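Programação por demonstração

Programação por demonstração é o conjunto de métodos em que um robô adquire uma tarefa a partir de execuções conduzidas por uma pessoa, sem codificação explícita da trajetória. Distinguem-se duas modalidades principais: o ensino cinestésico, em que o operador move o braço com as mãos, e a teleoperação, em que o comando é feito à distância.
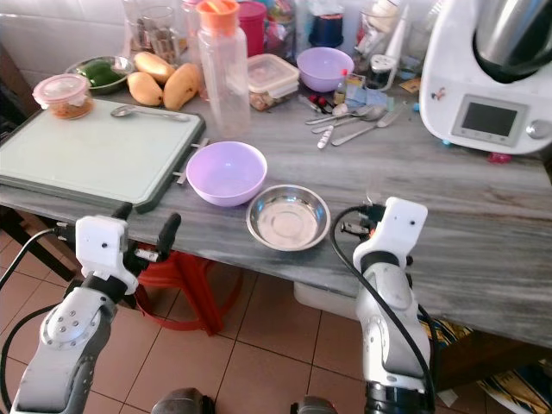 Na teleoperação, o operador aciona um dispositivo mestre cujas juntas são mapeadas para as do robô. Cada execução, denominada episódio, reúne imagens, posições articulares e estado das garras. No protocolo Prernemby, proposto por Danica Ionescu, uma tarefa de cozinha requer 80 episódios, dos quais 8 são reservados para validação.

O ensino cinestésico dispensa o dispositivo mestre, mas o corpo do operador pode obstruir as câmeras, e a condução simultânea de dois braços é difícil para uma só pessoa.

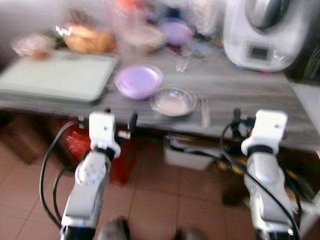 Os episódios são segmentados em subtarefas, como alcançar, agarrar e depositar. O formato Stitley, mantido pela Plullora, armazena os sinais articulares a 58 Hz. Movimentos rápidos da câmera degradam a nitidez das imagens, e alguns protocolos limitam por isso a velocidade de deslocamento.

Ver também: aprendizagem por imitação; controle bilateral; manipulação bimanual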